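Review: Kernico 2, the planning tool that finally made me tidy my code
By Darius Bratu
October
Last updated: 9.40 am

Print this page
E-mail this to a friend

I've been using Kernico 2 on our arm at work for most of a month now, and I like it so much that I've started boring people at lunch. It's a motion planner with a scene editor bolted on, and if you've come from Memach (as I had) the first hour feels a bit bare. Stick with it!

You write a task as a short text file: where to go, what to grip, how slow to be near things. Kernico turns that into a path, checks it against the scene and plays it back in the viewer before anything moves. On my old desktop a typical plan for a reach and grasp comes back in 26 milliseconds, and that includes the collision check. Memach took 200 for the same job on the same machine, and it would sometimes hand me a lovely sweeping path straight through a shelf.

The part I love most is the re-planning. Shift a target while the arm is on its way and the path bends to suit, with no stop and no jerk. I spent a whole afternoon nudging targets about for the fun of it. Ileana Bucur, who shares the desk next to mine, asked if I was being paid for this – I was, happily.

Perception is handled by a plug-in called Gineo, and you do need it. It takes the wrist camera feed and keeps the near view up to date, so the planner knows about things you never drew in the scene. Set-up was two commands and a calibration routine with a printed board. Mine settled after one go, Petrică's needed three, and we never found out why. Thin parts are the weak spot. A flat plate seen face on is fine, but seen near enough edge on it can drop out of the depth map altogether, and a threaded rod tends to come and go. 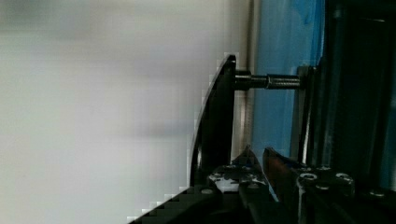
You can get round that by turning up the "keep" setting, which makes Gineo hold on to a shape for longer after it loses sight of it. I have mine at 800 milliseconds. Go much higher and the planner starts dodging ghosts, which is funny for a minute or so. There's also a padding value for the gripper fingers, and I'd set it by hand as the default is far too generous for tight spots.

Grumbles? A few. The manual is thin on force control, with a single page that mostly tells you to be careful. Log files are huge. The viewer forgets its window layout each time you close it, and it's capped at 2000 scene objects, so Sorin Enache had to split his big model in two. Error messages are very good, though: mine named the joint, the limit and the line in my task file.

If you run Cabral for your controls, the bridge is included and worked first time for me. I'd still do the first run at low speed with a hand near the stop button. I'm moving our second arm over next, once Bianca Ardeleanu has finished her tests on it, and I've already got the task files written.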